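Hardship Fund for Store and Warehouse Staff Extended Through May

The board of Mulley has voted to extend its staff hardship fund and to widen the group of employees who may apply. The fund was first opened to store staff only. Warehouse, delivery and cleaning staff at the Cladness depot may now apply on the same terms.

Snacks and a sandwich 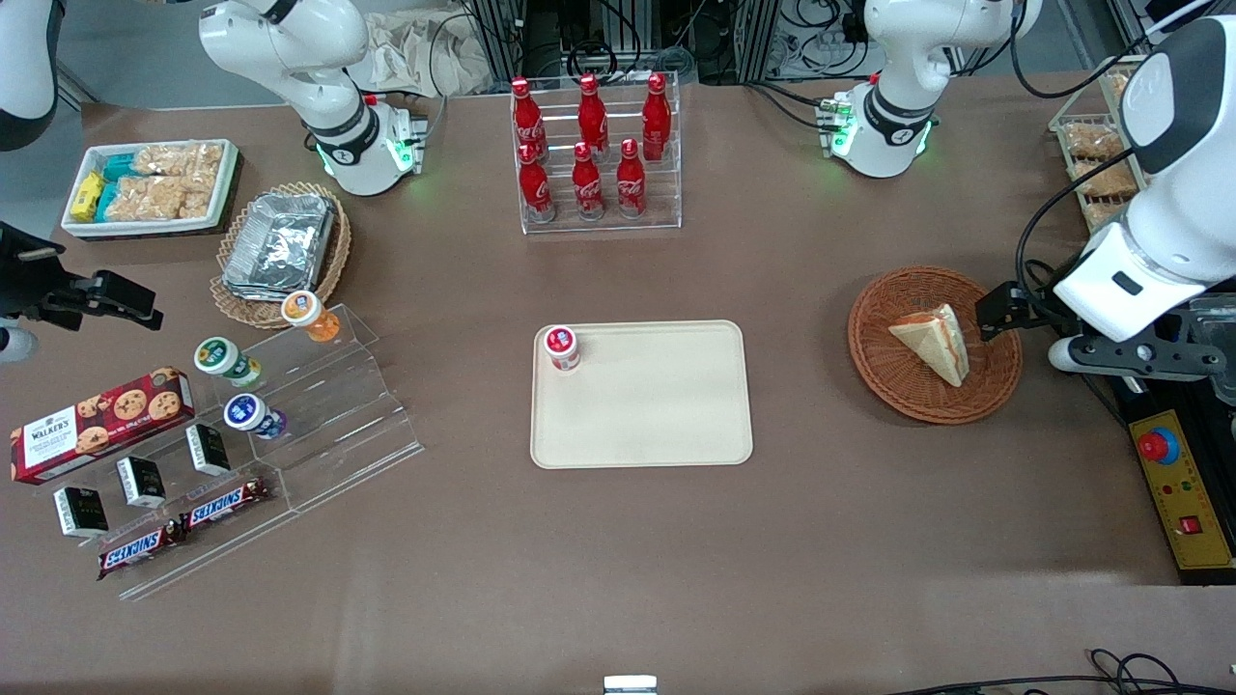
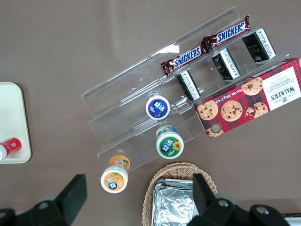
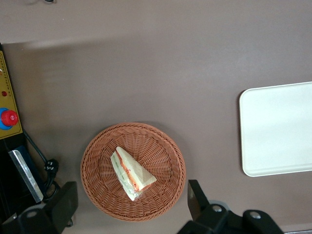

Noreen Ó Néill welcomed the decision but said that the earlier rules had left many part-time workers in doubt. In her view, people on short contracts had held back from applying when they most needed help, and the company should write to each of them directly. She also asked that decisions be given within days, as rent and utility bills do not wait for a monthly meeting.

The company has accepted both points. Letters will go out to all part-time and seasonal employees with their next pay statement, and applications will be reviewed weekly.

Grants of up to $840 will be available to any employee who has lost hours, taken unpaid leave to care for a relative, or faced an unexpected household cost. The grants do not have to be repaid. To date, 1,052 employees have received support, most of them in hourly positions.

Funding for the extension comes from two sources. Senior managers have agreed to give up their annual bonus, and the Papadakis family, which holds a minority share in the company, will donate its dividend for the year. No money will be taken from the regular wage budget or from the pension plan.

Kevin Keane will continue to oversee the fund. Employees may apply through the Riltau payroll portal or on paper at any store office. Applicants should attach their latest pay statement and a short note explaining the need - supporting bills are helpful but are not required. All requests are confidential and will not be shared with line managers.

Employees who were turned down under the earlier rules may apply again. There is no need to repeat information already on file, provided that the original reference number is given. Those who have already received a grant may make one further request after a period of 11 weeks.

An appeal against a decision must be made in writing within seven days. Appeals will be heard by a manager who had no part in the first review.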